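Folding and Storing Elasticated Shorts

Shorts with an elasticated waist are harder to fold neatly than trousers or T-shirts. The waistband pulls the top of the garment narrower than the legs, the side seams bow outwards, and a fold made by eye tends to open again in the drawer. The method below suits children's and adults' sizes in cotton jersey, swim fabric and light woven cloth.

Surface

Use a flat, hard surface at hip height. A bed is too soft and lets the waistband sink. A pale worktop shows the outline of dark fabric clearly, which helps when lining up hems. Wipe the surface first if it is also used for food, and let it dry. Allow a clear space at least 50 cm wide for adult sizes.

Before folding

Check that the shorts are fully dry at the waistband. Elastic in a fabric casing holds moisture after the legs feel dry, and folded damp elastic will smell within a day or so. Press the casing between finger and thumb at the back seam, where the layers are thickest.

Empty the pockets and push the linings back in. Tie any drawcord in a single loose bow and tuck it inside the waistband. Fasten hook-and-loop tabs, or they will catch on knitted items in the same drawer.

Basic fold

1. Hold the waistband at both side seams and shake once, downwards.
2. Lay the shorts front side up with the waistband away from you.
3. Stretch the waistband lightly to the width of the hips, smooth the fabric beneath it, then release. The gathers should now sit evenly.
4. Fold one leg over the other along the centre seam, matching hem to hem.
5. The crotch seam projects as a small triangle. Turn it in so that the outer edge is straight.
6. Fold the hem up to just below the waistband.
7. Fold once more for a drawer, or leave as it is for a shelf.

If the hems do not meet at step 4, the waistband has twisted. Go back to step 2. Correcting a twist by pulling at the hems stretches the leg openings and does not move the elastic.

Striped and patterned fabric

Stripes running down the leg are a useful guide. Pick one near the centre seam and keep it straight from waist to hem before folding. Where the stripe bends near the waist, the gathers are bunched on that side and need spreading. Bright colours should be folded inside out if the drawer or shelf gets direct sun, as fading shows first along the outer fold.

Starting from a crumpled heap

Find the waistband first. It is the thickest edge and gives a firm hold, and the legs will usually drop into place once it is lifted. Starting from a leg opening means turning the garment at least once more.
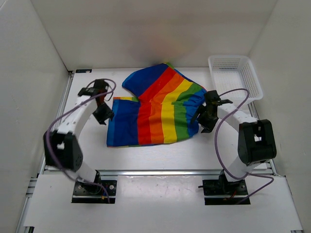 Irkmont wrote in to say that rolling is quicker for swim shorts, and that a roll started at the waistband stays shut without a tie. We tried this on 14 pairs in the Wovthorpe workroom. It holds well on slippery fabric. On cotton jersey the roll loosened overnight in 3 cases, all with wide elastic.

Storage

Stand folded shorts on edge, waistband fold upwards, in a box or divided drawer. Leave a gap of around 2 cm so that a pair can be drawn out without dragging its neighbours. Flat stacks are acceptable on open shelves if kept low. Do not store under heavy items such as jeans, because elastic left compressed in a crease takes longer to recover.

For out-of-season storage, use a lidded cotton bag or a clean cardboard box. Refold along different lines in July if the shorts have not been worn by then.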